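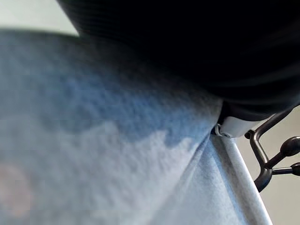
Souad Samir says in the comments that the Merkia open day fills up, so put your name down before you sort out travel.

Is the Merkia open day worth it for the robot laundry demonstration?

kabbaj_lane
I'm thinking of taking my son, who is 8. The leaflet only says "two-armed handling of clothes". Does it run all day, and can you get near enough to follow it? We'd be coming from Zeltier, which means two buses.

Trurilon Pete
I went in January. The demonstration takes 30 minutes and they ran it three times, with a long gap at lunch. The robot works on ordinary clothing, and most of the interest is in how it takes hold of something so floppy. Go to the first one if you can, as the later ones had more talking.
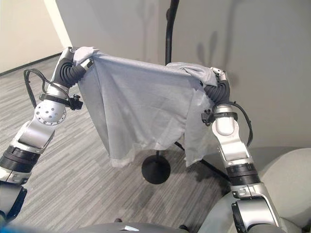

Light grey cloth held between the two arms.

It is slow. My daughter got bored and I didn't. Ask the staff about the grippers, they were happy to go on about them. There is a café but it shut early, so take sandwiches.
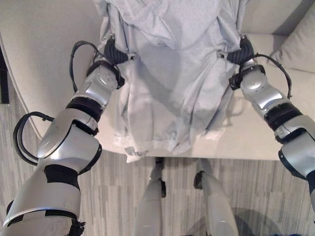

m_oakes
Yes, go. Stand at the side if he's small, the adults all bunch up at the front. Parking was poor but that won't bother you on the bus.
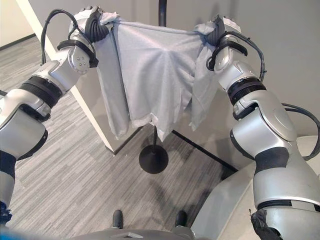 Both grippers on the grey garment.

They don't let children work the controls, in case he's hoping for that. Mine sulked all the way home. I don't know if booking opens before April, try ringing them.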